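Vistard is a two-armed tabletop robot kit sold by Murnness for teaching, research and light handling trials. It is supplied as a set of parts with software, printed instructions and a short course of setup exercises. The kit is best known for its cup exercises, in which an arm is guided or programmed to pick up and place light drinking cups.

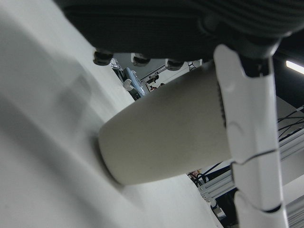
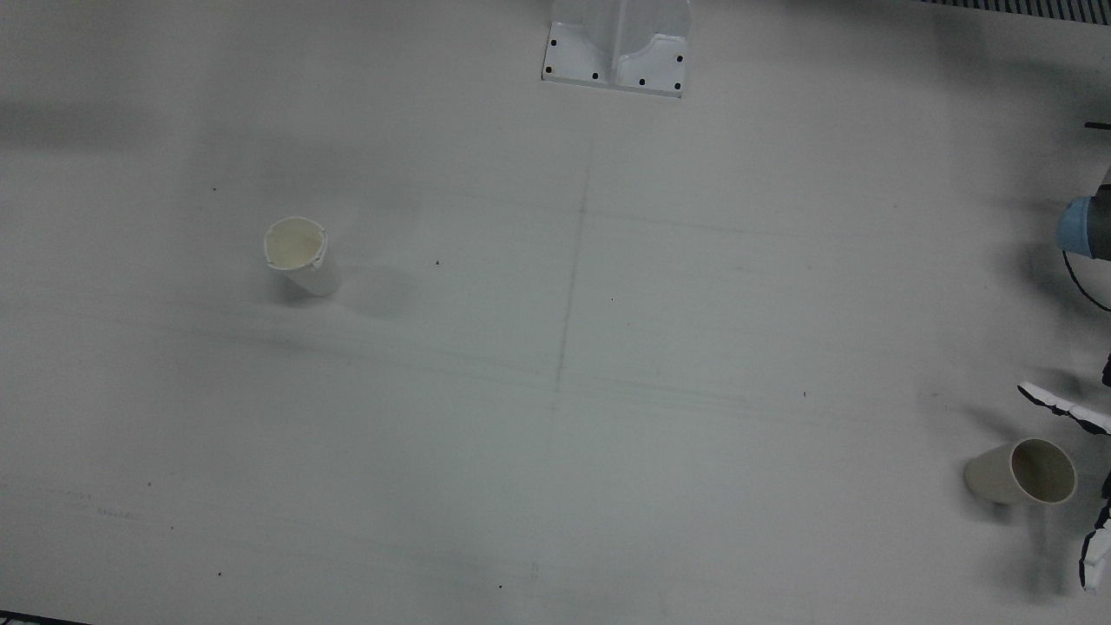
Cup handling with the kit: a beige cup at a white gripper finger, and the tabletop with one cup upright and one on its side.

Contents and construction

The standard set contains two arms, a gripper for each, mounting hardware, cables and a power unit. The gripper fingers are white and built up in segments. According to the product manual, a worn segment can be replaced without removing the whole finger. The table is not part of the set. Murnness advises a flat, pale, matte surface, on which shadows and glare cause less trouble for the cameras.

The kit is offered in two versions. The basic version has one fixed camera that looks at the work area. The extended version adds a small camera at the wrist of each arm, which gives a close view of the object being gripped. Both versions use the same control software, named Citosier, and a basic kit can be upgraded later.

Development

The first design was drawn up by Märta Lunde and Iraklis Panagiotou, who wanted a machine that a school or small laboratory could put together without a workshop. An early trial model had a single arm and was known to its builders as Marty. The second arm was added after test users asked for tasks in which one hand steadies an object for the other. A first run of 100 kits was sold, mostly to technical colleges, and a second run of 300 followed with stronger wrist joints and a revised cable layout.

Cup exercises

The course booklet includes 15 exercises, 10 of which use cups. The early ones ask the user to close the fingers on an upright cup without denting its wall. Later exercises deal with a cup lying on its side, which must be approached at a low angle and turned before it can be set down on its base. Paper cups are recommended - they are cheap, easy to replace and show at once when the grip has been too firm.

Service and support

Buyers may order an on-site setup visit, during which a technician fixes the arms in place, checks their reach and runs the first exercises with staff. Tekle Woldemariam has led the setup service from its start. Spare fingers, cables and brackets are sold separately. Software updates are free to registered owners and are normally issued each April.

Reception

Reviews have been mostly favorable. Marit Midtbø, writing for a teachers' newsletter, praised the clear instructions and the ease of replacing parts, but found the camera calibration slow. Sheila Greenwood, who compared several teaching kits for a college purchasing guide, rated the gripper highly for light objects and noted that it was less suited to heavy or slippery ones. Both reviewers considered the extended version the better choice for group teaching.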